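Kissenbezug zieht sich beim Waschen zusammen und das Kissen passt nicht mehr glatt hinein

Forum Haushalt & Textil > Schlafzimmer > Bettwäsche
3,119 Aufrufe · 3 Antworten

kissenfrage_72
geschrieben am 07/10/2020

Guten Tag an alle,

ich habe im Mai neue weiße Bettwäsche bestellt, von der Marke Pons, Modell Drindside. Am Anfang war alles gut. Jetzt habe ich sie mehrere Male gewaschen, immer mit 60 Grad, und die Bezüge für die Kissen machen mir Sorgen. Sie sind sauber, aber sie haben Falten, die auch nach dem Beziehen bleiben, und in den Ecken sitzt die Füllung nicht richtig. Eine Seite vom Kissen ist dick und die andere Seite hängt leer herunter.

Meine Fragen: Ist der Bezug eingelaufen, oder mache ich beim Beziehen etwas falsch? Und muss man weiße Bezüge wirklich jedes Mal bügeln? Ich habe eine kleine Wohnung und kein Bügelbrett.

Vielen Dank im Voraus für jede Hilfe.

waschkueche_plallbridge

Einfach eine Nummer größer kaufen, dann ist Ruhe. Bügeln tue ich nie.

leinen_und_co

Hallo,

ich arbeite seit einigen Jahren in der Wäscherei von einer Pension in Plallbridge und beziehe dort sehr viele Kissen. Deutsch ist nicht meine erste Sprache, deshalb bitte ich um Geduld mit meinen Sätzen.

Messen Sie zuerst den Bezug, flach auf dem Tisch, von Naht zu Naht, und vergleichen Sie das mit der Angabe auf dem Etikett. Baumwolle läuft bei den ersten Wäschen oft ein wenig ein. Wenn der Unterschied klein ist, liegt das Problem wahrscheinlich bei der Füllung oder beim Beziehen.

So mache ich es:

Schritt 1: Den Bezug nach dem Waschen kräftig ausschütteln und an den vier Ecken ziehen, solange er noch etwas feucht ist. Danach glatt aufhängen, nicht über einen dünnen Draht.

Schritt 2: Den Bezug auf links drehen, mit beiden Händen von innen in die hinteren Ecken greifen, damit die Ecken vom Kissen fassen und den Stoff darüber ziehen. Die Öffnung kommt zuletzt.

Schritt 3: Das Kissen quer über das Bett legen und mit zwei Händen an der unteren Kante nehmen. Dann den Stoff straff ziehen und die Füllung zu der Seite schieben, die tiefer hängt. Weiche Falten auf der Fläche sind kein Fehler — nach einer Nacht sieht man sie sowieso wieder.
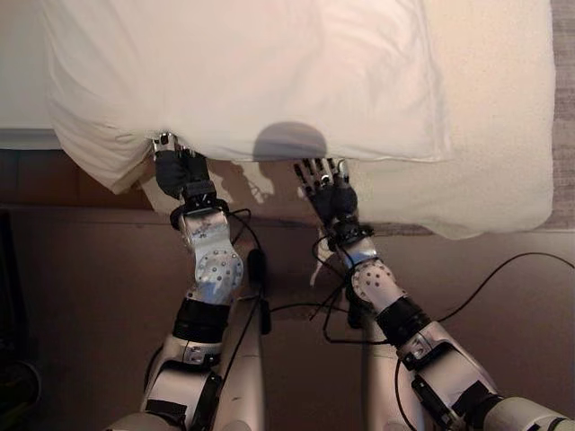
Schritt 4: Das Kissen an zwei Ecken halten, ein paar Mal schütteln, umdrehen und noch einmal schütteln. Erst dann an das Kopfende legen.

Zum Bügeln: Man muss nicht. Für die Gäste bügeln wir, zu Hause bügle ich nur die Seite, die oben liegt. Ohne Bügelbrett geht es auch auf einem festen Tisch mit einem gefalteten Handtuch, aber bitte vorher prüfen, ob die Tischplatte die Wärme verträgt.

Noch eine Sache wegen der Trommel: Wenn sie zu voll ist, werden die Falten hart. Ich wasche Bezüge und Laken getrennt und lasse sie mit niedriger Drehzahl schleudern.

Freundliche Grüße

amix_fan35

Kann ich im Großen und Ganzen bestätigen. Bei mir war die Füllung schuld. Ich hatte ein altes Kissen von Amix, das innen Klumpen hatte, da half kein Ziehen und kein Schütteln. Mit einem neuen Kissen saß der gleiche Bezug wieder gut. Also bitte auch das Kissen ohne Bezug abtasten. Die Größe 80 x 80 ist übrigens nicht bei jedem Hersteller gleich geschnitten.

kissenfrage_72

Danke! Ich habe gemessen, es fehlt an jeder Seite nur ein Zentimeter. Ich versuche es jetzt mit dem Umdrehen auf links und schreibe nach der nächsten Wäsche, wie es geworden ist.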